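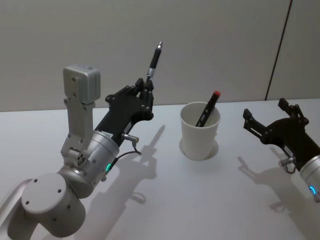 I gave up my car in March. It needed a new clutch and two tyres, and the garage wanted more for the work than I could have sold it for, so I let it go to a man who breaks them for parts. I said I would write down how the first few months went, mostly for my sister, who is thinking of doing the same and keeps asking me about the buses.

Some background. I live at the top end of Issa, past the school, and I work four miles away on the other side of the river at Fendis. The 110 goes from the stop by the chemist and gets me there in just under half an hour if the lights on the bridge are kind. By car it was fifteen minutes, plus whatever time I spent looking for a space. My first week I missed the bus three mornings out of five. I had the timetable on the fridge but I was still leaving the house as if I had keys in my hand.

The costs. I kept all my receipts for the last full year of driving, and with insurance, tax, the MOT, fuel, parking and one repair it came to £3,113. That doesn't count what the car lost in value, which by the end wasn't much. A year of bus passes plus what I expect to spend on taxis and the odd train comes to £1,207. I have been a bit strict with myself on the taxis. If we get a bad winter that figure will go up.

The thing I got wrong was shopping. I used to do one big shop every ten days and fill the boot. Now I go to the small supermarket on the way home, twice or three times a week, and carry what I can. I eat more bread than I did and waste less salad. Heavy things like cat litter and potatoes I order once a month and have delivered, and they want you in for a two-hour slot. I tried one of those wheeled trolleys and it is fine on the flat and a nuisance on the bus, where you end up holding it between your knees and saying sorry to everyone.

Shoes, too. I have gone through one pair since March and the next pair needs heels doing.

I don't mind the mornings now. There are five or six of us who get on at the chemist, and we have got as far as nodding. Berkay Duman, who I worked with years ago and hadn't seen since, gets on two stops later, and we have caught up on most of a decade in short pieces between there and the bridge. He still has his car but says his wife needs it more than he does.

Evenings are harder. The last 110 leaves Fendis at 10.40 at night, and before that they drop to one an hour, so you plan your evening round it. I have left two birthday meals before the pudding. I have also stood in the shelter for forty minutes when one didn't come, with no sign on the board that it wasn't going to. I wrote to the bus company and had a reply thanking me for my patience.

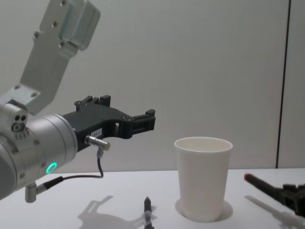
Gorkine, July

I did my first proper trip without the car this month, up to Gorkine to stay with my aunt. I had been putting it off. Driving, it is a bit over two hours and dull. By public transport it is the 110 to the station, a train to Vustura, a wait, and then a country bus that goes round every village on the way. Door to door it took four hours and twenty minutes. I had a window seat on the train and read most of a library book, and the wait at Vustura was long enough for a cup of tea and a cheese roll in the café on platform one.

The country bus was nearly empty until the market stop, then full. The driver knew who wanted to get off where and didn't wait for the bell. I asked him for the church and he put me down at the end of my aunt's road, closer than the church would have been.

The return fare was less than I used to spend on petrol for the same trip, but not by a lot, and for two people it would have been dearer. That is worth knowing if you are a couple. A railcard would change the sums and I am going to look into which one I can have.

My aunt thinks I will buy another car by Christmas. I might hire one for a weekend in the autumn, as there is a chest of drawers here she wants me to take and I can't see the country bus driver being pleased about it. Other than that I haven't missed it much. I miss having somewhere to leave an umbrella. I miss the radio.

For my sister: get the monthly pass and not the weekly, buy a decent rucksack with a waist strap, and don't trust the board at the Fendis stop after nine. The spare cool box is still in my shed if you want it.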